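Before you buy the grippers, price the fingertips

A conversation with Karine Landry about equipment budgets, spare parts and the quotes she sends back

Karine Landry keeps a spreadsheet with a tab called "Regrets." She has been buying equipment for small automation outfits for most of her working life, and these days she handles purchasing for Wondside, which collects hand-held gripper recordings in ordinary homes and sells the results to people training robot arms. The tab has 84 rows. She won't let me photograph it.

I went in with my own doubts. Every few months somebody tells me the household robot is nearly ready, and every few months I look at what is still being practiced and wonder what "nearly" means. Landry doesn't argue the point. "I don't buy the future," she says. "I buy hardware, and I buy the same screws four times. Ask me about screws."

So we talked about the request on her desk, which was for more hand-held grippers, and which she had already sent back once.

"They wrote 'two-jaw gripper, quantity 10,' and a price. That was the whole request. Fine, what's it going to pick up? A gripper that's great on a mug can be hopeless on something skinny. You buy for the worst object on the list."

The worst object on this list is a chopstick. The work goes on at a table in a family kitchen, with sticks on a cloth and a perforated plastic basket at the far end, and Landry says she found it more useful than any brochure.
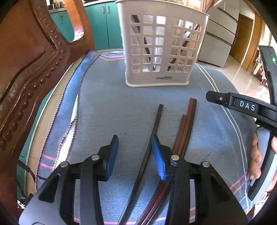
What the quote leaves out

Landry's first question to any vendor is what wears out. With these tools she looks at the pads, the part that touches things. The ones in use are blue, and at least one has fine ridges running across its face. She wants them priced separately, in writing, before she'll talk about the tool itself.

"The salesman always says the pads last. Lasts how long, on what? On foam blocks in your showroom? I'm told 'it depends,' and then I'm told the bundle price is only good until Friday."

The offer she turned down in October came from a supplier called Sandhu. She says the tool was decent. The fingertips came only as a full kit, at 522 dollars, and the kit included a carrying case. "I have carrying cases. I could open a store." A rival bid from Flistard was cheaper up front, but wanted a yearly fee for the software that reads the recordings back. She ran both out over three years and they landed close enough together that she distrusted her own arithmetic and did it over.

I asked whether that made it a coin toss. She looked pained. "No. It makes it a question of who picks up the phone."

She went with neither. For now she is leasing a small batch through Zernalell, month to month, and she makes no claim that it's the bargain of the year. It costs more per tool. What she likes is that she can send them back.

Pairs, and other ways to double a budget

A good deal of household work takes two hands, and a budget written around one gripper goes wrong right there. Landry has watched it happen at two previous jobs. The project gets approved for a single unit per station, somebody points out that people have a left hand too, and the order doubles after the money has been promised elsewhere.

She also budgets for people's time, and she thinks it's the number everyone fudges. Somebody has to stand in that kitchen and hold the thing. She went along to one of the homes to see for herself and came back with a longer list than she'd left with: cable lengths, grip shape, what a wrist feels like by midafternoon.

"You can have a chopstick straight up in the jaws and feel like a genius," she says. "Then do it again. And again. I asked for more than 200 recordings before I'd agree to price the next stage, and I got some long faces." 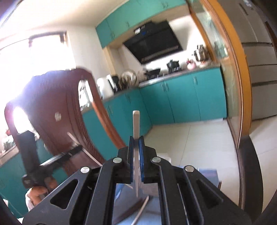
I put it to her that this is a lot of money and patience spent on flatware. A four-year-old can sort chopsticks, badly, for free. She laughed, but she didn't disagree, and I noticed she never once told me the robots would be worth it. Her view is that the company has decided to do this, so it may as well not pay double for the privilege.

Does she think the machines will get there? "I think somebody will sell me one that they say got there. Then I'll ask for it on trial, in a real house, with the family's own stuff. Glossy floors, big wooden chairs, whatever they've got. Let's see it get around a chair."

I remain unconvinced, and I told her so. What I can't fault is the method. When a reader writes to me wanting to know whether to put money into this kind of equipment, I generally tell them to wait a year. Landry's version is more practical. Borrow or lease two, use them on your own awkward objects, and write down every part you have to replace. If the vendor won't quote you that part by itself, keep looking.

She has one more rule, which she mentioned while hunting for her car keys. Any quote with the word "complete" on it goes to the bottom of the pile. "Complete what?" she said. The last one that called itself a complete station arrived without a charger, and that's row 84.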